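Speaker notes: Open day at Tellevport, session on the tabletop arm
Speaker: Mawuli Antwi. Backup: Zainab Ugwu
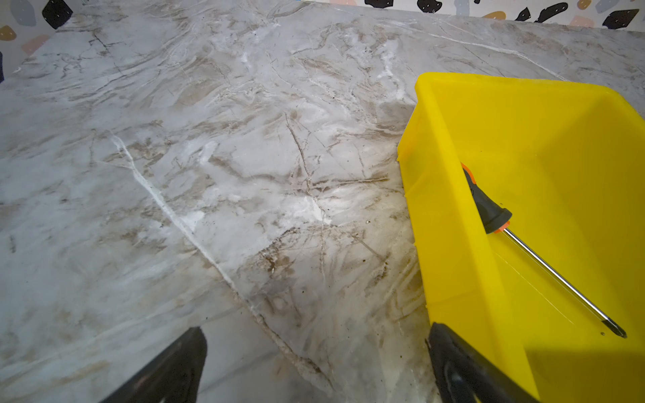 Slide 1. View from the wrist camera, with the screwdriver in the yellow tub.

Leave slide 1 up while people come in. Don't start until the back door is closed, the hallway is loud.

OPENING

Good morning. My name is Mawuli Antwi and I work on the tabletop arm here at Tellevport. I'm going to talk for a short while, then we walk over to the bench and you can watch it run. If you have to leave early, please leave during the walk and not during the demo.

The picture on the screen comes from the small camera at the wrist of the arm. The two dark shapes at the bottom are the fingers of the gripper. The yellow tub is on the right, and the screwdriver is lying in it at an angle, handle toward the upper left. Everything I talk about today is about that kind of job: small tools, a tub, a counter.

(Pause. Let them look at it. People in the back may need the lights down, switch is to the left of the screen.)

WHAT THE ARM DOES

The job is easy to say. Take a tool out of a tub and set it down on the counter. Or pick it up from the counter and put it in the tub. A person does this without thinking. For us it is most of a year's work.

We started in September with a fixed table and a plain gray mat. That went well, and then we took the mat away. The counter you see has a stone pattern with veins going every which way. Some of the veins are thin and dark, and a thin dark line on a counter can look a lot like the shaft of a tool if your software is not very good. Ours was not very good. In the first week without the mat it tried to pick up the countertop more than it tried to pick up anything else.

(They usually laugh here. Keep going.)

The wall strip behind the counter has colored chips in it. Some of them are black and some are a mustard color. I bring it up because visitors ask why we don't use a clean white background. Homes and shops don't have clean white backgrounds, and we want to find the problems here at the bench.

THE CAMERA

One point about the camera and then I'll move on. It rides on the wrist, so it goes where the hand goes. When the fingers get close to a tool, the camera gets close too. You get a good look at the last few inches. You lose the rest of the room. On slide 1 the tub runs off the right side of the picture, and from that one picture the arm can't tell where the far side of the tub is. It has to remember, or move and look again.

Gwenaël Tessier wrote the part that decides when to look again. If you have questions about that, ask her at the bench. She will give you a better answer than I can.

THE SCREWDRIVER

A screwdriver is harder than a block. The handle is thick and the shaft is thin. Grab it by the shaft and it can roll in the fingers. Grab it by the handle and the grip is better, but in a tub the handle may be up against the wall. Look at slide 1 again: the handle rests close to the inside wall of the tub. One finger has to fit between the handle and the plastic, or the arm has to come in from a different direction.

The fingers open and close and that's all they do. No thumb. We get asked about a hand with five fingers at every open day. Short answer: more fingers means more parts to set up and more parts to fix, and we haven't run out of things to learn with two.

NUMBERS

We have 2000 recorded picks from the counter and 2000 from the tub. We kept the two sets the same size so we could compare them. The tub set took longer to record. Do not give a success rate from the stage. Tyson Melnyk has the current table and he would like people to see it with the notes next to it. Printed copies are on the side desk.

WALK TO THE BENCH

Group goes out the left door. Zainab leads, I go last.

Rules to say before we go, slowly:
Stay behind the tape.
Bags on the floor or on your shoulder, not on the counter.
Phones are fine, flash is not. It upsets the camera.
If the arm stops, it stays stopped until one of us restarts it.

AT THE BENCH

Run the tub pick first. Screwdriver only. Do 3 runs, no more, even if they ask. We went over time at the spring visit and the second group stood in the hall.

While it runs, say what it is doing and keep it short. "It's looking." "It's moving in." "It's closing." Don't guess out loud whether it will get it.

If it misses, say it missed. Then let it try again on its own. It gets 2 tries before it backs off and waits. If it backs off, Tyson resets it and I take a question.

After that, one visitor can place the screwdriver. Ask for a volunteer, and have them put it in the tub any way they like, then step back behind the tape. Wait for Zainab's thumbs up.

LIKELY QUESTIONS

How fast is it? Slower than you. We run it slower again on open days.

Is it learning while we watch? No. It uses what it learned before today. The runs are saved and may be used later.

Could it use the screwdriver? Not this setup. It moves tools around. Turning a screw is separate work, and Obinna Nwosu's group at Ketlow is further along on that. He is here until lunch.

What does it cost? I don't have a figure for you. Ask at the front desk for the contact sheet.

Would it work in my kitchen? It might find the counter. I would not leave it alone there.

CLOSING

Thank them for coming. Coffee is in the front room. The next group starts from the same door, so please ask people to take their coats with them.

Reminder to me: put slide 1 back up before the second group comes in, and sign the tape check sheet.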